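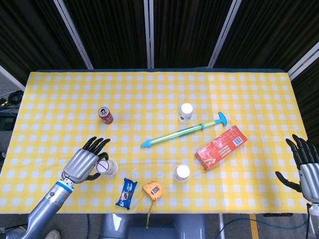

Likura Table Linen Rental – Frequently Asked Questions

Ordering

How do I place an order?
Use the order form or call the Clivden office between 8:30 a.m. and 4:00 p.m. An order needs table dimensions, cloth color, delivery address and a contact who can sign. Orders without dimensions are held until we receive them.

What is the minimum order?
There is no minimum for pickup at Clivden. Delivered orders start at 2 cartons.

Can I change the order after it is confirmed?
Quantities can be changed until the order is packed. Color changes are treated as a new order and depend on stock. Contact Dayana Bermúdez in scheduling and quote the order number.

Sizing

How do I work out the size I need?
Measure the length and width of the tabletop. Add twice the drop you want to each measurement. The drop is the distance from the table edge to the bottom of the cloth. For floor length, the drop equals the table height.

Do your listed sizes allow for shrinkage?
Yes. Sizes are measured after washing. Cotton cloths in the Phan line may still vary slightly between batches, so order from one batch if edges have to line up.

Can two cloths be overlapped on a long table?
Yes, with plain cloths. With checks the grid has to be matched at the overlap, and the usable length is reduced by up to one full repeat of the pattern.

Fabrics

What is the difference between Phan and Wirura?
Phan is woven cotton. It absorbs liquid, creases in transit and should be pressed on site. Wirura is a coated polyester. It can be wiped down but must not be ironed or placed under hot pans.

Are the checks woven or printed?
Woven in Phan, printed in Wirura. The reverse side of a printed cloth is paler and is not meant to be shown.

Use outdoors

Do you supply clips or weights?
Clips are listed under item 2982. They fit most folding tables but not tops with a rounded lip. Do not use staples or pins – holes are charged as damage.

Returns and stains

Do I need to wash the cloths before returning them?
No. Shake off food, let damp cloths dry and put them in the bags provided. Damp cotton left in a closed bag develops mildew, and mildew does not wash out.

Which stains are charged?
Food, coffee, soda and wine are covered by the rental price. Candle wax, ink, burns and mildew are charged at replacement cost. Ilona Veres inspects returns on Monday, and any charge is itemized on the invoice.

What if a cloth arrives with a mark on it?
Report it before the event. Marks reported afterward are assessed with the rest of the return.

Is there a late fee?
Yes, per cloth per day. The rate is printed on the delivery slip.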